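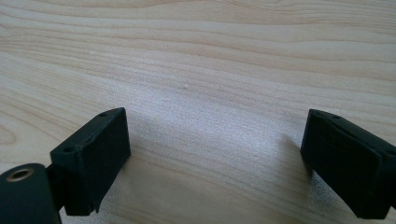
Pale tabletop, wavy grain, darker oval ring at the left.

Home Explore Notifications Messages Profile
Search posts

Wyn Bevan
Dec 28, 2024

1/ Notes on indoor humidity and wood furniture. Wood moves across the grain as it takes on and gives off moisture. Along the grain the movement is small enough to ignore.

2/ I logged relative humidity in the back room from August on with a Brivon sensor. 1,357 readings. The low came after the heating went on. The high was 50 percent.

3/ Solid tops need room to move. Slotted screw holes or figure-eight clips will do. A top glued hard to its frame can split in the first dry winter.

4/ Veneer over a stable core moves far less. The usual trouble is at the edges, where moisture gets in under the finish.
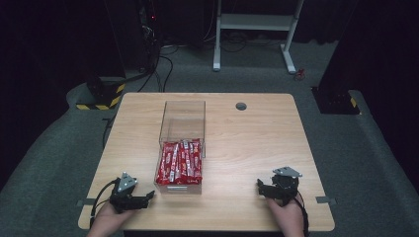
5/ Placement
Keep furniture away from radiators and supply vents. Carys Hughes moved her desk 3 feet from the vent and the daily swing at the surface fell by up to 13 points.

6/ Humidifiers: set one target and leave it. Chasing the reading makes the swings worse. Clean the tank weekly.

7/ Sensors drift. Check yours with a salt test: damp table salt in a sealed bag should settle near 75 percent. Write the offset on the back of the case.

8/ Eirlys Phillips asked about oil finishes. They slow moisture exchange less than film finishes do. Coat both faces either way.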